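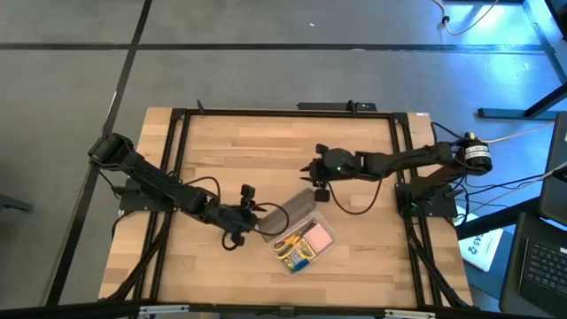
소액사건 재판에서 피고가 첫 기일에 안 나오면 그날 바로 원고 승소로 끝나나요?

소장이 제대로 송달됐고 답변서도 없으면 그날 선고되는 경우가 많습니다. 다만 공시송달이면 원고가 증거를 내야 하고, 판사가 기일을 한 번 더 잡기도 합니다.

홈 > 생활법률 > 민사·소액 > 자유토론

2023년 10월 24일 | 글쓴이: 은행나무길

위 문답은 게시판 공지에서 옮겼습니다. 제 경우를 적습니다. 중고 거래로 Lauritsen 자전거를 팔고 잔금 615,000원을 못 받았습니다. 3월에 내용증명을 보냈고 답이 없어서 소액으로 소장을 냈습니다. 이행권고결정은 송달이 안 돼서 변론기일이 잡혔고, 주소보정 후에 소장은 상대방 본인이 받은 것으로 나옵니다. 답변서는 아직 없습니다. 기일까지 16일 남았습니다. 뭘 더 준비해야 할까요?

댓글 6

모래시계
본인 수령이면 크게 걱정 안 하셔도 됩니다. 저는 법정에 들어가서 5분 만에 끝났습니다. 판사님이 청구취지 확인하고 바로 선고하셨어요. 신분증만 챙기세요.

fluller_k
신분증만 챙기라는 건 좀 위험합니다. 저는 피고가 당일에 나와서 "물건에 하자가 있었다"고 했습니다. 원본 대화 내역을 안 가져가서 기일이 한 번 더 잡혔고 한 달 넘게 밀렸습니다. 계좌 내역, 대화 캡처, 내용증명 사본은 다 출력해서 가세요. 법원용, 상대방용으로 부수도 맞춰야 합니다.

모래시계
답변서를 안 냈는데 당일에 나오는 사람이 얼마나 된다고요. 금액도 크지 않은데요.

fluller_k
금액이 작아도 나오는 사람은 나옵니다. 답변서를 안 냈다고 당일에 말을 못 하는 것도 아닙니다. 출석해서 다투면 판사가 들어줍니다.

Salvador Figueiredo
저는 외국인이고 작년에 원고로 혼자 했습니다. Ernholm이라는 가구 업체에 낸 계약금을 돌려받는 건이었습니다. 상대방이 안 나왔고 그날 이겼습니다. 그런데 돈은 안 들어왔습니다. 판결문 받고 나서 통장 압류를 따로 신청해야 했고, 은행을 잘못 골라서 두 번 했습니다. 상대방 계좌번호가 있으면 어느 은행인지 지금 적어 두세요. 송달증명원과 확정증명원도 그때 필요할 수 있으니 창구에 물어보세요.

은행나무길(글쓴이)
답변 감사합니다. 계약금을 받은 계좌가 있어서 은행은 압니다. 출력물은 세 부씩 준비하겠습니다. 하나 더 여쭙니다. 지연손해금을 소장에 안 적었는데 지금이라도 넣을 수 있나요? 넣으면 기일이 밀린다는 글도 봤습니다.

fluller_k님이 댓글을 추가했습니다.
청구취지 변경신청서를 내면 됩니다. 변론이 끝나기 전까지 가능합니다. 대신 변경신청서도 상대방에게 송달돼야 해서, 송달이 늦으면 기일이 밀릴 수 있습니다. 저라면 이번 주 안에 내겠습니다. 급하면 그냥 원금만 받는 것도 방법인데, 그건 본인이 정하실 일입니다.

최근 글
- 지급명령 이의신청이 들어왔습니다. 인지대는 누가 내나요
- Andero 렌탈 위약금 청구서, 계약서와 금액이 다릅니다
- 증인 출석 통지를 받았는데 회사 연차를 써야 하나요
- 내용증명 반송됐을 때 다시 보내야 하는지
- 전자소송 첨부파일 용량 문의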